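Trays, racks and the cost of a missed wash

Bakos supplies reusable serving trays to staff canteens and takes them back for washing. The firm's operations manager agreed to talk about the numbers on condition of not being named.

The pool stands at 1,036 trays. "A site orders 320 and we deliver 320, racked and wrapped," the manager said. "The difficulty is the return leg. A tray left in a meeting room is out of circulation until somebody carries it back."

Losses in the year to July came to 146. Most were traced to two sites with open-plan seating and no fixed return point. Replacements are bought from Stekine, which moulds them with rounded corners and a raised rim. "A square corner chips in the rack. We stopped ordering them."

Marking was tried and dropped. Printed labels from Mamar lifted at the edges after 32 washes, and the adhesive residue had to be scraped off by hand. The current stock carries a moulded number on the underside.
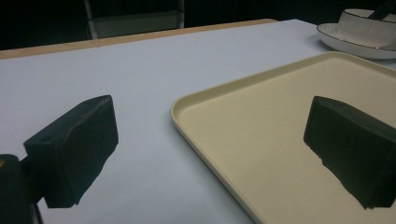
Washing and drying

The trays go through a Flomotard tunnel washer, rim down. Drying takes longer than the wash itself. "Water sits in the rim. If you stack at that point you get marks, and the customer sends the stack back."

The firm has lengthened the drying section and slowed the belt. Rejected stacks have fallen, although the manager would not give a figure. A second washer is under discussion for next year.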